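Hot pot seasoning

Hot pot seasoning (also hot pot base, soup base, or in older shop listings "steamboat paste") is a concentrated mix of fat, spices, salt and flavourings that is let down with water or stock to make the broth for hot pot. Sold as a solid block, a soft paste, a powder or a liquid. Most kinds eaten today come out of Chinese regional cooking, though packets are now made and sold well outside China.

Name

The usual Chinese term is huoguo diliao, literally "fire pot bottom material". English has never settled. "Base" is common on imported packs, "seasoning" nearly as common, "soup" turns up on the milder ones. In Britain the three words are used for the same thing and shoppers mostly go by the colour of the pack.

Not to be confused with dipping sauce, which is mixed at the table and goes on the food after cooking. Also not the same as a stock cube. A cube is meant to sit behind other flavours, a hot pot base is the flavour.

History

Cooking in a shared pot at the table is old, and claims about who did it first should be treated with care. The spicy style tied to Chongqing and Sichuan is usually traced to river workers and street sellers cooking cheap offal in strongly spiced broth. The spice was there partly for warmth, partly to cover the smell of the meat. Written accounts are patchy before the twentieth century.

Restaurants made their own base, and many still do, frying it in large batches and keeping the recipe to themselves. Packaged base for home use came later and spread with supermarkets and better sealed packaging. Export followed, first through Chinese grocers, then general shops.

Ingredients

Fat comes first. Beef tallow is traditional for the Chongqing style and gives a block that is hard when cold and melts slowly. Vegetable oil, often rapeseed, gives a softer paste and suits people who don't eat beef. The two don't behave the same in the pot: tallow clings to food, oil runs off it.

After the fat:

Dried chillies, usually more than one kind, some for heat and some for colour.

Sichuan pepper, red or green. Numbing, slightly citrussy. Not a true pepper.

Fermented broad bean paste (doubanjiang). Salty, deep red-brown.

Fermented black beans, in smaller amounts.

Ginger, garlic, spring onion.

Whole spices such as star anise, cassia, fennel seed, black cardamom, bay.

Rock sugar, rice wine, salt. Monosodium glutamate in a lot of commercial packs, yeast extract in others.

Mild types leave out the chilli and lean on other things. See below.

Types

Mala. The red one. Chilly and Sichuan pepper in fat. Graded mild to very hot, but the grades are the maker's own and don't carry across brands.

Clear broth. Pale, based on chicken or pork bone flavouring, sometimes with dried dates and goji berries. Often paired with mala in a divided pot.

Tomato. Sweet and sour, popular with children. Some diners drink it as soup before anything goes in.

Mushroom. Dried mushroom powder or pieces, usually the choice for vegetarians, though the label needs reading as some contain chicken powder.

Pickled cabbage. Sour, linked with the north-east, goes with pork belly. A separate Sichuan type uses pickled mustard greens and is better known with fish.

Curry, satay and tom yum versions also exist, mostly from makers in Hong Kong and South East Asia.

Manufacture

Aromatics are fried in fat over a moderate heat till the water is driven off, then the bean paste goes in, then soaked and ground chillies, then the dry spices. Order matters. Burnt chilli turns the whole batch bitter and there is no rescuing it. The mix rests so the flavour carries into the fat, then it is filled into bags and cooled.

The food writer Lucrezia Melis has compared the resting stage to leaving a stew overnight, and argued that skipped rest is the main fault of cheap packs. Makers do not generally say how long theirs is rested.

Use

Directions on the pack are a starting point. Many cooks use half a block, taste, add more. The broth gets stronger as it boils down so it should begin slightly weak. Top up with hot water or plain stock, never cold, or the pot goes off the boil and everyone waits.

Frying the base briefly with fresh ginger and garlic before adding water is widely recomended. Not essential.

Other uses: stir-fries, dry pot (malaxiangguo), noodle soup, braised tofu, a spoonful in fried rice.

Packaging and storage

Plastic bags are the normal format, sometimes with an inner sachet or a moulded tray. Tubs of single-portion blocks are newer and cost more per serving.

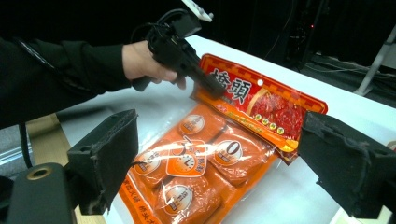
Storage

Unopened packs keep in a cupboard until the date shown. Once open, wrap tightly and refrigerate, or cut into portions and freeze. Tallow blocks cut best straight from the fridge with a heavy knife. At room temperature they smear, and the red gets into chopping boards and stays there.

White patches on an old block are usually just fat that has set unevenly. A stale, paint-like smell means the fat has gone rancid and it should be thrown out.

Health

High in salt and fat. Most of the fat floats, so skimming helps, and so does not drinking the broth at the end. Common allergens are soya, wheat (in the bean paste), and sometimes sesame, celery, milk or fish. People avoiding beef should check for tallow, which is not always obvious from the front of the pack.

Very hot types can upset the stomach in people not used to them. Hot fat holds heat longer than water does, burns to the mouth are common.

See also

Doubanjiang
Dry pot
Mongolian hot pot
Shabu-shabu
Sichuan pepper
Steamboat

This page was last edited on Saturday, September 6, 2025.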